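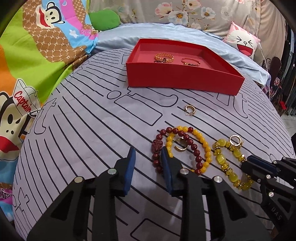 Kumora goes small and keeps the slots

Prollard show: the tiny board everyone wanted to pick up

Kumora had one of the busiest tables at Prollard this December, and after ten minutes with the Savero line I could see why. These are Mini-ITX boards with the kind of power delivery you usually have to buy a full tower to get, and they're a joy to poke at!

Three models are coming. The Savero 5 is the base board, the Savero 1000 adds a second M.2 slot on the back, and the Savero 2000 gets the lot: a beefier heatsink, faster networking and a clear-CMOS button on the rear panel (thank you, thank you). All of them put the fan headers along the top edge, where a human hand can reach them after the cooler goes in.

Teguh Lumbantobing, who runs board design, had a 2000 running in an open case with a big air cooler and let me mess with the BIOS for as long as I liked. Fan curves are finally drawn on one screen, and you can save them to a USB stick. He wouldn't talk about overclocking numbers on the record, but he was grinning.

The one grumble is the audio. Kumora has stuck with an older codec across the range, and Elfriede Hauser from product planning told me that was down to board space. Fair enough, though a 2000 buyer might expect more.

Siregar was across the aisle with a matching case, a lovely little steel thing with a handle, and the pair will be sold together as a limited run of 797 kits. No price on either yet. The base Savero ships first, with the other two following in spring.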